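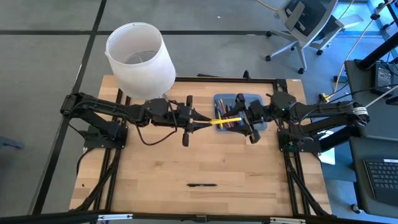

Pulura progress report
23 July 2018

Hi Selamawit,

Quick catch-up on where we are with Pulura, the headset piece about families waiting on a refugee status decision. Short version: the filming is done, the edit is slower than I'd like, and I need your OK on one budget change.

We finished the last two interviews in April. One of them ran long, and I'm so glad we let it. She talked for ages about the phone in the hostel hallway and how everyone pretended they weren't listening for it, and that's now the opening of the whole piece! Abrehet Weldu did the interpreting and then sat with me to check every subtitle line. She caught a few places where I'd cut a sentence too early and changed what the speaker meant, so those are back in full.

The build has four rooms right now: the hostel kitchen, the hallway, the lawyer's office and the bus. The bus is the weak one. People turn their heads to look out the window and miss the person talking next to them, so we're trying the sound a little louder on that side and dimming the street.

We showed a rough version at the Pultwood library and 2 people had to stop because they felt queasy (both in the bus, of course). I've taken out the sway. A few visitors asked what they could do afterward, and we had nothing to hand them, so Abrehet is writing a one-page sheet with local contacts.

On money - we budgeted $2,000 for headset rental and spent $1,695. I'd like to move $400 into captioning: the rental leftover plus $95 from travel, which we won't use now that Nic Aodha is doing the sound mix remotely. The total grant stays the same. Could you let me know if that needs a form?

Still open: Prestari hasn't confirmed the gallery space for the public showing. I've asked twice. If they say no, the library would have us back, but the room is small and we'd have to book people in one at a time.

Next up is the bus fix, then the captions, then a full run-through with all the families before anyone else sees it. They have the right to pull anything they're not happy with, and I've left room in the schedule for that. I'll send you the new hallway cut as soon as it's exported.

Thanks again for being so patient with my receipts.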